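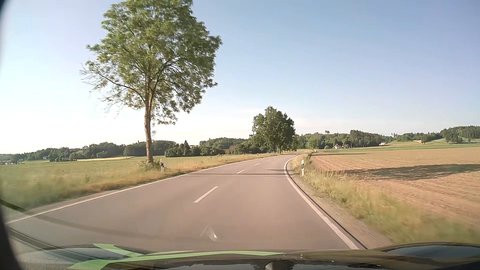

Senyo Akpalu asked whether a box that can read the road but can't touch the steering wheel should be called a robot at all, and was told that it should, because the sign-up sheet for the bench said "robots only."

Home | Workshop | Projects | News | Contact

FOR IMMEDIATE RELEASE

Troltier Members Finish a Lane Reader, Mostly

PRUNDIER, June. Members of the Troltier shared workshop are pleased to announce Soreck, a home-built lane reader that looks at the road ahead, works out where the lane goes, and gives its opinion by way of a small buzzer. Soreck does not steer, brake, or speed up. It has been offered none of those jobs and the insurance paperwork suggests it never will be.

The project was started by Obed Dogbe, who wanted to learn how driver assistance works and owned a soldering iron. It now takes up the far end of the long bench, a shelf that used to hold paint, and a good part of his weekends.

"I thought the hard part would be the software," said Dogbe. "The hard part was the bracket. I've made 17 brackets. I could open a shop."

Soreck is a camera, a secondhand single-board computer, a buzzer from a broken oven timer, and a case cut on the workshop's laser. The first version shook so badly on gravel that it reported every road as two roads. The present bracket has a rubber pad cut from an old doormat and is considered the best engineering in the whole machine.

Lane reading is simple on paper. A solid white line on the left, a solid white line on the right, dashes up the middle, and a bend off to the right in the distance: any child could color between them. Then a thin shadow falls across both lanes just before a dash, and the software has to decide whether the county has painted a black stripe there overnight. For most of the spring, Soreck believed that it had, and buzzed at it.

The glossy hood caused a longer argument. It picks up the sky and the trees, and the early software found lanes in it with great confidence. For two weeks Soreck's favorite road was the front of the car. The fix was to tell it to ignore the bottom of the view, which took one line of code and one evening of Dogbe insisting that it needed a new computer.

To teach Soreck the difference between paint, shade, and reflection, members marked up 1,252 still pictures by hand, tracing the edge lines and center dashes with a mouse. Akpalu marked more than anyone else and has asked that this be printed. The hardest part, by general agreement, was the far end of a bend, where the last dash is hardly there at all and two people looking at the same picture will put it in two places.

"You go home and see dashes on the ceiling," said Akpalu. "I started tracing the edges of my toast."

The full parts bill came to $169, against a planned $80. The difference is brackets.

In its latest round of road trials on the farm roads outside Prundier, with a licensed driver doing all of the driving, Soreck followed painted edge lines through gentle curves in clear daylight. It has not been tried in rain or snow. It was tried once at dusk and had nothing useful to say. On roads with no paint it buzzes steadily, a habit the group first logged as a bug and has since moved to the list of features.

Next on the bench is work on roadside posts. The white ones with the black band are handy for guessing where a curve is headed, and Soreck currently ignores them, or takes the near ones for very short lane markings standing up. Dogbe would also like it to learn a second sound. Passengers have said the oven timer makes them hungry.

Plans for the case, the wiring, and the bracket (the last one; the others are in a bucket) are free to anyone who stops by the workshop and signs the book. The marked-up pictures can be copied onto a drive if you bring your own. Soreck is a learning project, and should not be relied on by anyone who wants to arrive somewhere.

Troltier is a member-run workshop with wood, metal, and electronics benches. Open bench is 6 p.m. to 9 p.m. on most weeknights. Please return the calipers.

Press questions: ask for Obed Dogbe at the electronics bench. Bracket questions: same, but allow more time.

Contact | © Troltier Shared Workshop, Prundier | Back to top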